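Plarkuvier 蒸し料理用語集 データカード

蒸し料理のレシピに出てくる言葉を集めた日英対訳の用語集です。見出し語は3399件、CSVで配布しています。編集は Harriet Oyelaran、英語側の校閲は Leilani Lyons が担当しました。
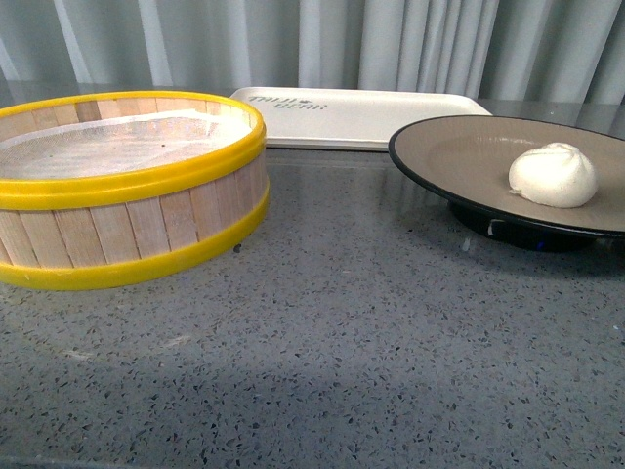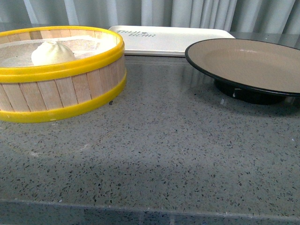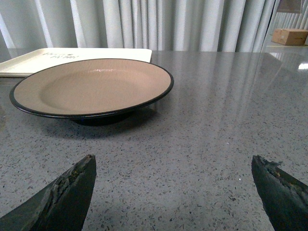
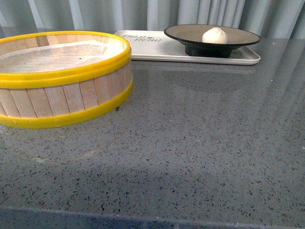
収録範囲
生地、餡、包み方、道具、火加減、蒸し上がりの状態を表す語を収めています。焼き物と揚げ物の語は、蒸し料理の工程に出てくる場合だけ採りました。商品名と店名は入れていません。

ファイル構成
terms.csv 見出し語の本体
variants.csv 表記ゆれの対応表
sources.csv 出典の一覧
文字コードはUTF-8、改行はLFです。Excelで直接開くと文字化けすることがあるので、データの取り込み機能から読み込んでください。

terms.csv の列
id 見出し語の番号。削除した番号は再利用しません
ja 日本語の見出し
yomi ひらがなの読み
en 英語の訳語。複数あるときはセミコロン区切り
category 分類。全部で14種類
note 用法の注記。空欄あり

表記の方針
「蒸籠」と「せいろ」は後者を見出しとし、前者は variants.csv に置きました。「饅頭」は読みによって指すものが違うため、「まんじゅう」と「マントウ」を別の見出しにしています。中国語由来の語はカタカナを優先し、漢字表記は注記に回しました。
「蒸らす」と「蒸す」は英訳が混同されやすい語です。前者は火を止めてから置く工程を指すものとし、steam の訳は付けていません。「強火」「中火」「弱火」は英語圏のレシピの慣用に合わせたので、直訳にはなっていません。

作成手順
Mumbridge の料理教室で配られていた教材から語を抜き出し、重複を整理したうえで訳語を付けました。訳語の候補が割れたものは、出典の多いほうを先に書いています。出典が3件に満たない語には、note の先頭に「要確認」と入れてあります。

既知の問題
・地方名の収録に偏りがあり、九州の語が少ない
・分類「道具」と「容器」の境目が揺れている
・生地の発酵に関する語の一部で、読みが空欄のまま
・variants.csv に、対応する見出しのない行が5行残っている
容器の分類は次の版で見直す予定です。id は変えません。

利用条件
出典を書いていただければ、商用でも使えます。教材の本文は含まれていません。訂正の連絡には、id と直したい列の名前を添えてください。

更新履歴
2025年6月11日 表記ゆれの対応表を分離
それ以前の版は Arnmont のサーバーに置いていましたが、10月に公開を終了します。旧版の id は現行版と同じです。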